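Mohammed-Awal Nutsugah
19/08/2022

My mum rang last night and asked, very sweetly, when one of my robots is going to come round and do her hall cupboard. I promised her a proper answer, so settle in with a cup of tea, this may go on a bit.

1/ The short answer is "not this year, Mum". The longer one is that tidying is a much harder job than it looks, and I've come to admire anyone who does it without complaining (she complains, but she's earned it!).

2/ Most of my week goes on Zondomari, which is our simulator. A simulated arm can have a go at a chore all night long and never scratch anybody's furniture. Last week it got through 2269 attempts at clearing the top of a chest of drawers, and I read the results over breakfast like the football scores.

3/ We use a Franka arm with a two-finger gripper. Two fingers! Try clearing your own sideboard using just a thumb and one finger, and keep your elbow on the table while you're at it. My colleague Nii Mensah tried it in July and gave up at the car keys.

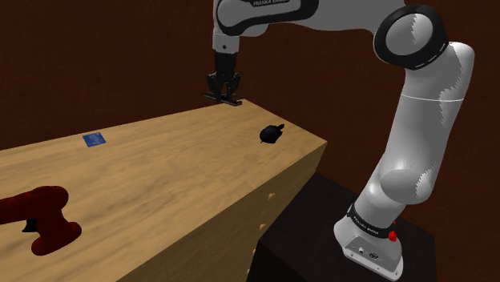 4/ Flat things are the worst of the lot. You or I would slide a card to the edge and pinch it as it comes over, and we wouldn't even notice we'd done it. A gripper coming straight down from above mostly just taps at the wood, like a hen.

5/ Big heavy things bring their own bother. A power drill is all barrel at one end and handle at the other, so if you pick it up in the wrong place it swings round on you. Small dark lumpy things are hard to see well enough to know which way up they are.

6/ And then there are the drawers themselves. Pulling a little round knob sounds easy, but a drawer that sticks needs a wiggle and a bit of a lift, and I've yet to find a good way of writing down "a bit of a lift".

7/ Shop floors are kinder. The same part turns up in the same place and someone has already decided where it goes. Mum's cupboard has more than 12 coats in it and a hoover.

8/ So, Mum, I'm coming on Sunday to do it myself. Please don't start without me, and please don't move the ladder.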